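13 March 2006
Carix Working Papers — Household Textiles Group, Wirnthorpe

4.2 Folding on a bed

Most of the folding we logged in December was done on beds, not tables. Of the 19 homes in the Plasside set, only 2 had a table kept clear enough for a sweatshirt. So — the bed. Soft, wide, usually already covered with something. The cover matters more than we expected, see Fig. 6. A busy print makes a white hem easy to lose track of where the ground is pale, less so over the reds. 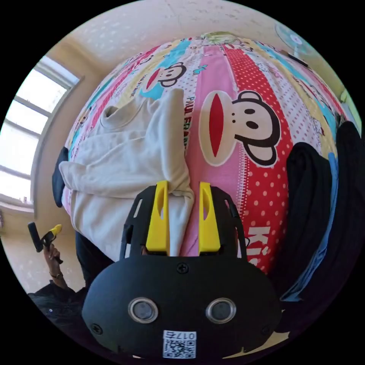 Figure 6. White fabric held at a fold, over a striped duvet with cartoon monkey faces.

Sleeves next. Moffat coding sheet has them as one step, we split it in 2 (sleeve in, then body up). A sleeve laid diagonally across the front gives a narrower packet but the cuff tends to stick out past the far side and has to be tucked agian. Sweatshirts with ribbed cuffs were worst for this. Sheet allows 80 seconds per garment, which is plenty for a T-shirt and tight for anything with a hood.
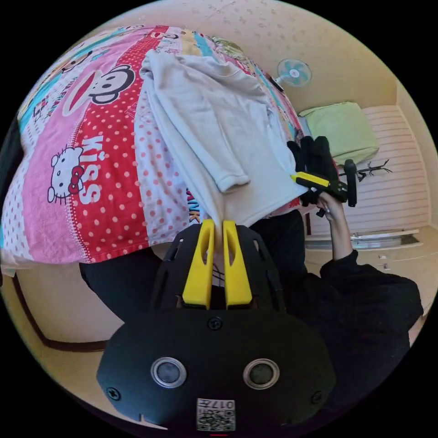
Where the finished pieces go is a seperate question. No shelf within reach in most rooms, so folded and unfolded items share the bed and the working area shrinks as the pile grows. Dark things were often left till last. We code a piece as "parked" once it is folded and set down, whatever happens to it later.
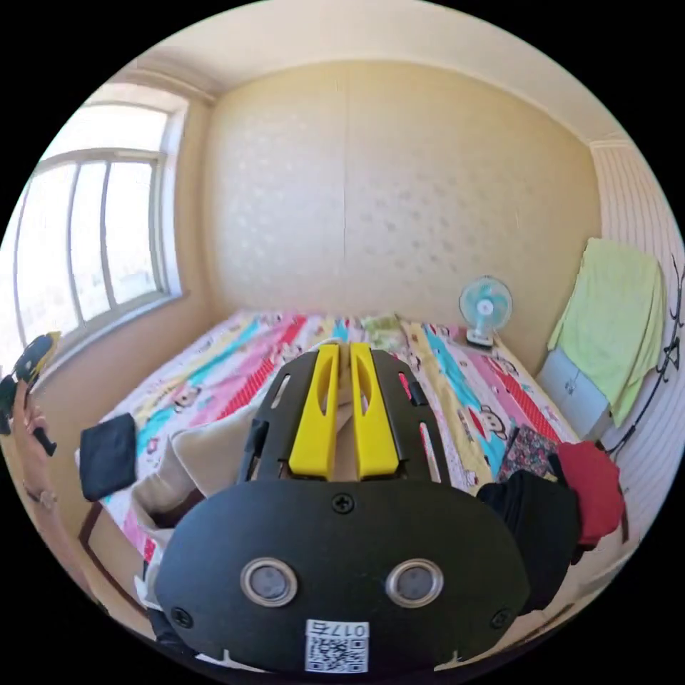

Figure 7. Folded navy cloth on the left part of the quilt, other garments at the right; beige cloth lifted at a fold.

Parked pieces moved a second time are treated in 4.3.

Contact: Household Textiles Group, Carix, Wirnthorpe — Back to top

Related papers
Moffat coding sheet, revised notes
Plasside home set: room inventory
Drying indoors in small bedrooms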